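Bench operator (cell handover), Heltura small appliance refurbishment, Coelho Road site

Two posts, permanent, days only. Closing at noon on the last working day of April.

Heltura takes back small kitchen and household appliances, checks them, mends what can be mended and sends them out again with a year's guarantee. There are 118 of us. For most of our history the checking was done by people at benches with a mug of tea at the elbow, and a fair amount of it still is, although the mugs now have to live on a shelf.

Last autumn we put in the first Sirnon cell, which is a pair of robot arms with a hand on each, fixed up to a table. The cell takes on the dullest part of the checking: holding, pressing, gripping lids, the same few movements on one appliance after another until somebody's wrist gives out. It used to be our wrists. We are now looking for two people to work alongside it, and we would like them to know what they are applying for.

What the job is

You will set up appliances for the cell, fix them in place, start the run and watch it. When the hands get something wrong you will stop them, write down what happened in words that a tired engineer can follow, and set up again. Some mornings this happens twice. Some mornings you will begin to feel you are minding a very expensive toddler, and on those mornings we ask that you keep writing things down.

The other half of the week is ordinary bench work: opening cases, changing seals and switches, cleaning out what previous owners left inside. You will need a strong stomach for old milk.

You will not be asked to program anything. The Sirnon software is looked after by Jaten, who send an engineer on request and who answer the phone before five. You will be asked for your opinion of it, and it does get changed as a result, though seldom by the date promised.

Fixing things down is a bigger part of the work than the title suggests. We own a cupboard of proper clamps. We also own a great deal of tape, and you may draw your own conclusions about which one gets used.
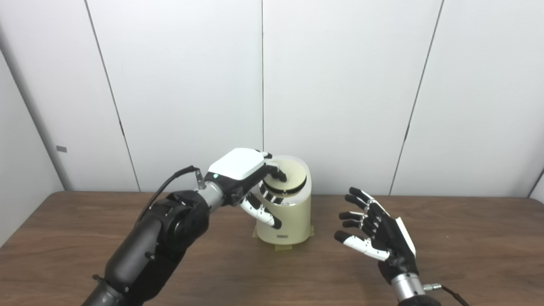 Benvinda Bastos would like it put on record that the cell did not save her any time at all for the first two months, that her shoulder has stopped hurting all the same, and that anyone who joins expecting to sit down more will be let down. She also thinks the advert should mention the noise, so: there is a whirr, and after a week you stop hearing it.

What has changed, and what hasn't

People ask at interview whether the cell is there to replace them, so we may as well deal with it now. Nobody has lost a post over it. Three benches became one bench and a cell, and the people from the other two moved to repairs, where there was a queue. One of them liked the move and one is still making up his mind. We have agreed in writing that pay is not tied to how many units the cell gets through, and you will be given a copy on your first day.

Breaks are taken by people. The cell is stopped while you have yours unless a colleague is free to watch it.

What we're after

Patience, steady hands and legible handwriting. Experience of repair, assembly or catering kit is handy. A habit of saying "that's not right" out loud is handier. We don't need a degree, and we would rather you didn't tell us you are passionate about lids.

How to apply

Write to Henrique Tavares at the Coelho Road office, by post or through the form on our jobs page. One page will do. Tell us about something you mended, or failed to mend and why. Interviews last an hour, half of it on the shop floor, and we pay your bus fare.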